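Week 4: Teaching by remote control

Welcome back, everyone! Before you take the joystick, please spend a little while simply watching a classmate drive, because you'll pick up more that way than from my slides (and I do love my slides). 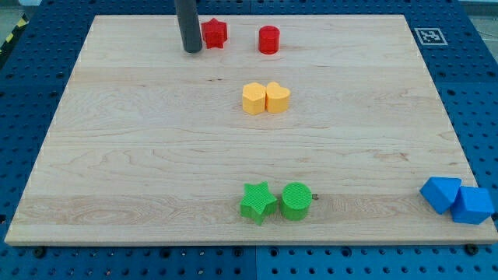
Fig. 2. Rod tip near the red star, blocks on the board.

Keep your pushes slow and let the rod settle between them. Each pair records 200 demonstrations, and Ifeanyi Adebisi will happily help you trim the messy ones in May.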